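Frequently Asked Questions: The Utska Short Film Weekend

We love getting your questions, and we get a lot of them between submissions opening and the first screening! The ones that land in our inbox most often are answered on this page, last updated 20 March 2026. If yours is missing, write to us through the contact form and we'll get back to you.

What is Utska?
Utska is a weekend of short films held every October in Trudville. We show comedies, dramas, horror, animation, a few documentaries and always a couple of things that don't fit anywhere. It grew out of a film club that met over a bakery, and a good part of that club still watches every single entry.

Where do the screenings happen?
At the Varkirdale, the old single-screen theater on the main street. It has 400 seats, a proper balcony and a sound system that was replaced last year, and wow, you can hear the difference. The late-night horror block is shown in the smaller Ghumman Room upstairs, where it gets very dark and people scream. We wouldn't have it anywhere else.

Who can enter a film?
Anyone! Students, first-timers, people who have made twenty shorts and people who finished their first one the night before the deadline. You don't need a crew, a company or a fancy camera. Last year's audience award went to a two-hander set in a parked car.

How long can my film be?
Up to 20 minutes, credits included. Please do count the credits. We had to send back a terrific western over this and it hurt.

Can I shoot at home?
Please do! Some of our favorite entries never leave a bedroom or a kitchen. A small space makes you think hard about where people stand and what they're looking at, and an audience will happily stay in one room if the story has a pull to it. 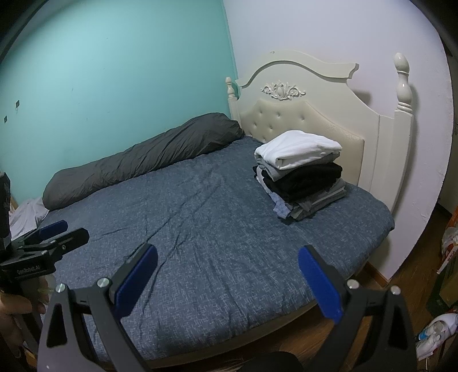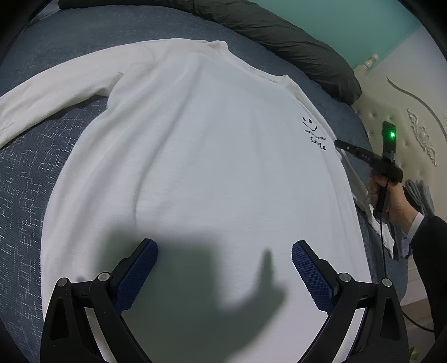 A bed by a teal wall, and a white "Smile" T-shirt spread out flat.

Do I need permission for the music?
Yes, for all of it, even a song playing quietly on a radio in the background. If you can't get the rights, ask a friend who plays. We've had scores done on accordion, on a toy piano and on wine glasses, and they gave those films so much personality.

Does my film have to be in English?
Not at all. Any language is welcome as long as there are English subtitles burned into the picture. Check them on a big screen before you send the file, because yellow text over a sunny beach is hard going from the balcony.

Can I enter more than one film?
You can enter 2 per director. If you acted in or edited somebody else's film, that doesn't count toward your own limit.

How do you choose?
Every film is watched from start to finish by at least three people. They write notes, then they argue, sometimes for hours, and the program comes out of those arguments. We're drawn to good performances more than anything. A slightly wobbly shot with a wonderful actor in it will beat a beautiful shot of nothing much nearly every time.

Will I get feedback if I'm not selected?
Yes, a short written note. It may only be a paragraph, but it comes from someone who watched your film and thought about it.

How do tickets work?
You can buy a ticket for a single block or a pass for the whole weekend. There are 6 blocks in all. The pass gets you into everything, including the Ghumman Room, though seats up there are first come, first served, so line up early and bring a snack.

Can I bring my kids?
The morning block is made for families and it's a joy, with lots of animation and lots of laughing in odd places. The evening blocks are for ages 16 and up.

Is the theater accessible?
The main floor of the Varkirdale is step-free, with wheelchair spaces at the front and back. The Ghumman Room has stairs only, so we repeat the whole horror block downstairs on the last afternoon.

Can I meet the filmmakers?
Yes! Most of them come, and there's a question session after each block. Ask about the acting, ask about the ending, ask how they did that one shot. They've been waiting months for someone to ask.

When do submissions open?
The form goes live on this site in the spring. Join the mailing list and you'll hear from us the same morning.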